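## The snack shelf is back, and it's better than ever

After a long, hungry autumn, the members' snack shelf at the Castbridge community library is open again! If you've spent the past while smuggling muesli bars into the reading room (we saw the crumbs), you can relax. Food is welcome in the front lounge from 8 in the morning until closing, every day we're open.

The idea came out of our May survey, where 80 of you took the time to write in. We asked about opening hours, the children's corner and the state of the chairs, and what we got back was page after page about being peckish. Homework club families wanted something to tide the kids over before dinner. The Ferreira Street book group wanted nibbles that don't rustle during the sad chapters. The crossword regulars just wanted more salt.

So we've gone for a mix. There are chips in bags and chips in canisters, and we're trying out crackers from Wulledico, a small bakery two towns over that makes a rosemary one I can't stop eating. If you like something plainer, try their oat rounds – they're lovely with the cheddar from the fridge. 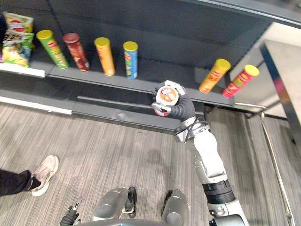 *Chips on the shelf, ready for a long afternoon of reading.*

Everything works on the honour system. Small items are $2, larger ones are $3, and you can pay with coins in the tin or by tapping the reader beside it. Anything left over once we've restocked goes straight into the large-print fund, and we'd love to have a whole new bay of mysteries by spring. Westerns too, if the requests keep coming in at this rate.

A few house rules, all easy ones. Please wipe your fingers before you pick up a book, especially anything from the local history cabinet. Hot food stays outside. Nuts are fine in the lounge but please keep them out of the children's corner, where we have little ones with allergies.

We've also moved the comfy chairs closer to the window and had the two wobbly ones fixed. The new side tables came from the Clenovon furniture swap and they're a great find – solid, wide enough for a mug and a hardback, and a very cheerful shade of yellow. Come and try them out!

Got a favourite snack we've missed? Pop a note in the suggestion box at the front desk. Liquorice has had 8 votes so far, and I'm doing my best to stay neutral.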